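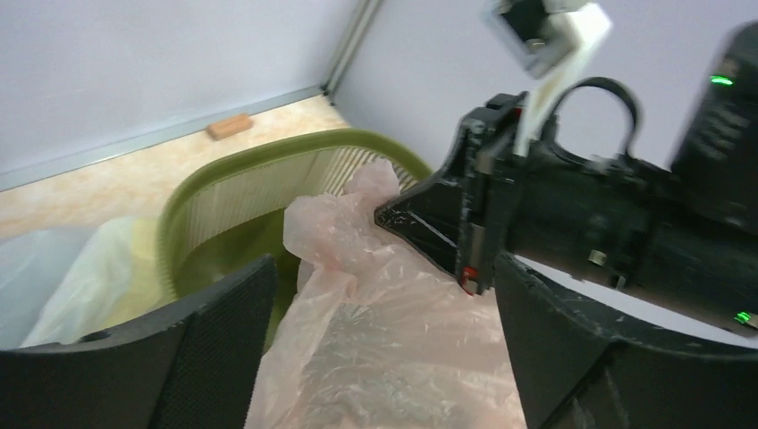
By Graciela Cisternas | Workshop & Kitchen
6 min read
Print | E-mail this page

Putting an old TV-offer slicer back to work

Plunger choppers and push-through slicers sold by television offer turn up at estate sales in fair numbers, most of them complete and most of them dull. The mechanism is simple. A food tray or pusher drives the vegetable through a fixed blade grid, and a spring or a second stroke clears it. Nearly every fault is in one of four places: the blades, the grid frame, the spring, or the plastic. The notes below were written at the bench with a Hondiser plunger chopper and two Pliter slicers, but they apply to most machines of the same pattern.

Before buying

Hold the grid up to a window and look along the blades. They should be parallel. A single bent blade can be straightened. Three or more usually mean the machine was forced on something frozen, and the frame slots will be spread as well.

Press the plunger slowly through its full travel. It should move without a side-to-side click. A click near the bottom is a worn guide post, and there is no good repair for that.

Check the pusher fingers against the grid. On the Pliter the fingers pass between the blades with very little clearance, so a replacement pusher from another model will not do even when it appears to fit.

Count the parts against the leaflet if it survives. The Hondiser leaflet lists the catch cup and the wiper ring separately, and the ring is what goes missing. It is under the plunger and comes away with the peelings.

Taking it apart

Wear cut-resistant gloves for the grid. Old blades that feel dull on a tomato will still open a fingertip.

1. Remove the catch cup and the pusher.
2. Release the two tabs on the grid frame with a plastic pry tool. A screwdriver leaves a burr that stops the frame from seating.
3. Lift the grid straight up. Do not tilt it.
4. Unhook the spring last, with a rag over it.
5. Lay the parts on a towel in the order they came out.

If the tabs will not move, dried starch is holding them. Stand the frame in warm water with a little dish soap for an hour and try again. Early styrene housings go cloudy and craze in very hot water, and for the same reason none of this belongs in a dishwasher.

Cleaning

Starch and sugar come off with warm water and time. Yellow grease on the housing needs a paste of baking soda and water, rubbed on with a soft cloth and rinsed off. Avoid acetone, lacquer thinner and citrus-based label removers on any clear plastic part. They attack the surface within seconds.

Carrot stain is in the plastic, near the surface. Cooking oil on a paper towel lifts part of it. Wash the oil off afterward with soap, or it will turn sticky in storage.

Clean the blade slots with a wooden toothpick or a strip of stiff card. Light rust on a carbon steel blade comes off with fine steel wool, worked along the blade and never across it. If rust has pitted the edge itself, retire the grid.

Sharpening

The grid can be touched up without removing the blades. Use wet-or-dry paper, 400 grit and then 2000, glued to a flat strip narrow enough to pass between them. A coffee stirrer works. Hold the strip at the original bevel and take five light strokes per blade. Rinse the grid and test it on a mushroom. A mushroom tears at once if the edge is poor, and it puts no load on the frame.

Santino Paredes, who repairs these for the Mirnwood swap table, uses leather charged with polishing compound in place of the finer paper. The edge is a little better. The compound is hard to rinse out of the slots, and I have gone back to paper.

Springs and rings

A tired spring is the usual cause of a plunger that stays down. Measure the free length, the outside diameter and the wire thickness before ordering. Stainless is worth the small extra cost. Do not stretch the old spring to gain length, as it will settle again in a few uses.

A missing wiper ring can be replaced with a food-grade silicone O-ring of the same section. Fit it dry. If the plunger drags, use a trace of food-grade mineral oil.

Using it

Cut food to fit well inside the tray. Put potatoes in cut side down, so they don't roll under load. Press in one steady stroke. Striking the plunger with the palm, as the commercials liked to show, is what cracks the guide posts.

Raw sweet potato, rutabaga and hard cheese should be done with a knife. Cold onions cut more cleanly than warm ones.

Storage

Dry the grid upright, then wipe each blade with mineral oil on a cotton swab. Store it in its own box with a sheet of cardboard on the cutting side. Keep the leaflet in the same box, flat. Newsprint holds moisture against carbon steel and is a poor wrapping for anything with a blade.

Last updated: October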